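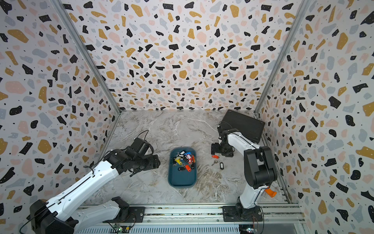

Changes to key holding and out-of-hours access at Droltholm

Wednesday, August 10, 2022

Members and tenant organisations are reminded that the new arrangements for issuing and returning keys at the Droltholm site take effect at the start of next month. They replace the rules adopted when the Jenditz building was first let, and they apply to all rooms, stores, gates and outbuildings, including those held on annual licence.

The review of key holding began in January, following a request from several tenants for a clearer record of who may open which door. It was carried out by Sawsan Haddadin, Head of Site Services, and covered both the main building and the Kanaan annexe. The register showed 656 keys on issue. Of these, 532 could be matched to a current holder. The remainder had been signed out to people who have since left, or to organisations that have changed their name or moved to another floor.

Holders who have not yet replied to the letter sent in June are asked to do so without delay. A reply is needed even where nothing has changed. Keys which remain unconfirmed at the end of this month will be treated as lost, and the cylinder concerned will be replaced.
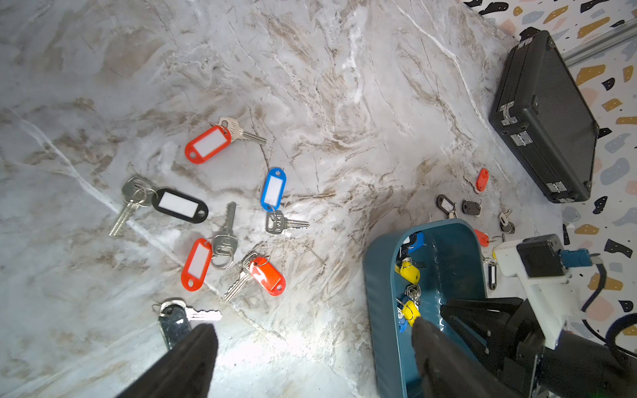
Under the new arrangements, each key will be issued to a named person and may not be passed on to a colleague, even for a short period. Where a room is shared, the organisation should nominate one principal holder and up to two deputies. Deputies have the same rights of access as the principal holder but cannot request additional copies.

Keys must not be marked with the address of the building or the name of the organisation. A room code will be supplied by the site office, and this is the only wording that should appear on a label. Holders who have added their own labels are asked to remove them before their next visit to the office.

The deposit for a standard key remains at 12 pounds and will be refunded in full on return. Master and sub-master keys are no longer available to tenants. Those who at present hold a sub-master for the Kanaan annexe will be offered single keys in exchange, at no charge, and should arrange an appointment.

Out-of-hours access continues to be booked through Userbridge. Bookings for evenings and Sundays should be entered by noon on the previous working day. The system now asks for the room code as well as the name of the person attending, and a booking cannot be confirmed if either is missing. Telephone requests will be accepted only in an emergency.

Several tenants asked during the review whether the site would move to cards or fobs. The cost of fitting readers throughout was considered and the proposal has been deferred - the doors in the older part of the Jenditz building would need new frames before any such work could begin. The matter will be looked at again when the present maintenance contract ends.

Lost keys should be reported to Melquiades Palacios at the site office on the day the loss is noticed. A replacement will normally be ready within three working days. Keys found on the premises should be handed in at reception and not left in pigeonholes or on noticeboards.

The revised conditions of access are available from reception on request. Tenants whose licences are due for renewal this autumn will receive a copy with their papers and should sign and return the final page.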